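Ticket: towel folding demos rejected at upload, then jerky replay
Project: Pitosgate living room tasks
Opened by: Aaliyah Hawthorne
Status: waiting on requester

Hello all, and sorry in advance for the length of this. I've been teaching the arm to fold a towel by remote control since Friday, and I was rather pleased with myself until the uploads started bouncing. I had 72 demos on the laptop and the server took 71. Fine, I thought, one bad one, I'll live! But when I play the good ones back, the wrist gives a little shudder every time I've tilted it up steeply with the orange towel close in. I don't remember feeling any of that through the hand controller while I was driving.

Things I've tried so far: restarting the Wistby driver, swapping the controller cable, turning the speed down a notch, and a fresh calibration before lunch. The calibration helped for a bit (or I wanted it to).

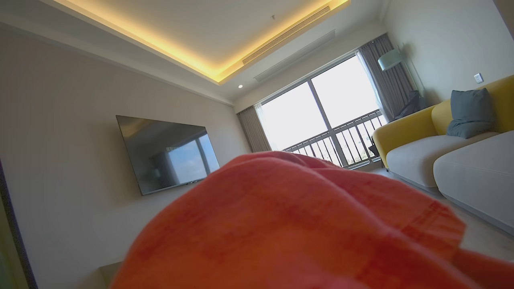 Setsuko Takagi: Thank you for such a full write-up, Aaliyah, it saves me asking! I'd leave the cable alone now. A shudder on replay that you never felt while driving is nearly always the smoothing being applied twice, once in Wistby and again in the recorder. Could you switch it off in the recorder, do three short demos and replay them straight away? Please do one of them low down near the floor with nothing held, so we can tell whether the towel has anything to do with it.

Aaliyah Hawthorne: Will do. I've switched it off and parked the arm low by the sofa with the fingers open for the empty run. The replay buffer was set to 1000 and I've left it there, shout if that's wrong.

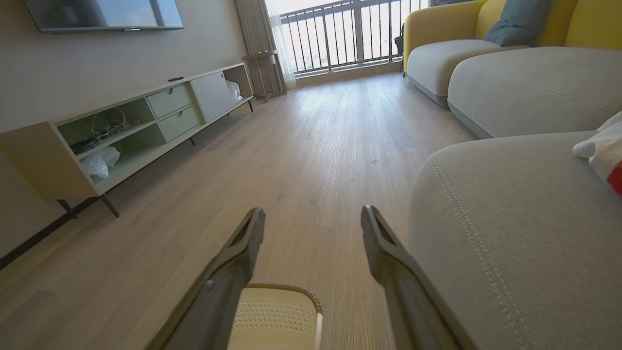
Reading time: 2 min

Setsuko Takagi: 1000 is right, leave it be. When you do the towel runs, try to let go of the clutch button before you turn your own wrist over, then press it again. Those of us who learnt on the old controllers tend to twist and hold, and the arm gets a great lump of movement all at once. Send me the rejected demo as well, please. My guess is a missing end marker, and if so I can put it back by hand and you won't have to record it again.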